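We use cookies to remember your settings and to count visits. Accept / Manage preferences

Tarnus petition software: notes after a full campaign
Sølve Backlund

Tarnus is a hosted tool for collecting, checking and exporting petition signatures. It sits between the free click-to-sign sites, which keep your signatories' details for themselves, and the large advocacy suites, which are priced for national organisations. I ran it for the Undaldale kerbside recycling petition from setup through to lodgement with council, and this review covers version 2 of the software on the standard plan. I paid for the licence from the campaign budget and have had no contact with the company beyond support tickets.

The petition asked council to reinstate the fortnightly recycling collection. For it to be tabled, each signatory had to give a full name, a residential address inside the council area and either a handwritten signature or a confirmed email address. The full wording of the request had to appear on every page. Those are ordinary rules, and a surprising amount of petition software can't meet them.

Setup

Creating a petition takes under an hour if the wording is already settled. You paste in the text of the request, nominate a principal petitioner and pick which fields are compulsory. Once the first signature is recorded, the wording locks. The lock can't be lifted by an administrator, only by closing the petition and starting another. I think this is the correct behaviour. A petition whose text changed partway through is liable to be ruled out of order, and older tools such as Deng would let any editor fix a typo on the live page with no record of it.

Address checking is done against a boundary file you upload yourself. Tarnus accepts the common map formats but rejected ours on the first attempt with the message "geometry error" and nothing further. The cause was a duplicated point on the northern edge of the boundary. A line number would have saved an evening.

Paper signatures

Most of our signatures were collected at the Friday market on clipboards, so the handling of paper sheets mattered more than the web form. Tarnus generates a printable sheet with the request text at the top, a numbered grid and a code in the corner. Completed sheets are scanned and the software splits them into rows for an operator to key in beside the scanned strip.

The keying screen is well designed. Tab order is sensible, suburb and postcode fill from the street name, and a row can be flagged as illegible without blocking the rest of the sheet. It does not attempt handwriting recognition, and I didn't miss it. The scanned strip remains attached to the record, so a disputed entry can be looked at later without going back to the box of originals.

Two complaints. The sheet code fails to read if the scan is below a certain resolution, and the required resolution isn't stated anywhere in the manual. Ours worked at 400 dots per inch. Also, the printed grid allows a very narrow column for the address. Unit numbers get squeezed into the margin, and the row splitter then crops them off. 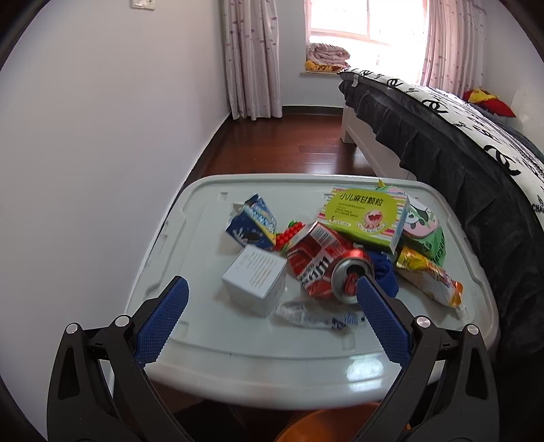
Duplicate detection

Matching runs overnight and compares name, address and email. Results are sorted into certain and probable. The certain matches are merged automatically, keeping the earliest, and the probable ones go into a queue.

In our case the queue held 323 pairs, and going through them was the most tedious part of the job. A large share were people at the same address with the same surname and first initial, mostly parents and adult children. There is a sensitivity setting, but it applies to the whole match and can't be relaxed for initials alone. Olis, the other product we trialled, asks for the full first name before it raises a match at all and produces a much shorter queue. On the same test file, though, it missed several genuine double-ups where somebody had signed once on paper and again online under a shortened name. Given the choice I would take the longer queue, but it should be possible to bulk-dismiss by household.

Dismissed pairs stay dismissed after a re-run. In the trial of Olis they came back every time.

Export and lodgement

The lodgement export is a single PDF containing the request, the signatory list and an appendix of scanned sheets. Email addresses are left out by default. Page numbering is continuous across the appendix, and the clerk's office accepted ours without queries.

The spreadsheet export is weaker. Dates come out in month-first order regardless of the account's region, and postcodes with a leading zero lose it. Both can be repaired in a few minutes, and neither should need to be. I reported them in October. The reply was polite and said they were on the list.

Privacy settings

Signatory data can be set to delete itself after a fixed period following lodgement. The default is never, which I'd call the wrong default. Consent to be contacted again is stored separately from the signature and starts unticked, as it should. Access logs are available to the account owner but only in the web view, with no download.

Cost and support

Pricing is by month, with no charge per signature. The standard plan allows 23 operator logins, more than a local group will need, and there is no smaller plan. Support is by ticket only. Replies generally came the next business day, and the person answering had read the question.

Suitability

I'd recommend Tarnus to a group lodging a formal petition with a council or a state parliament where paper sheets make up a good part of the total. For an online-only petition with no residency rule, most of what you are paying for goes unused and a simpler form would do. Check your boundary file before you start, widen the address column by printing in landscape, and change the deletion setting on the first day.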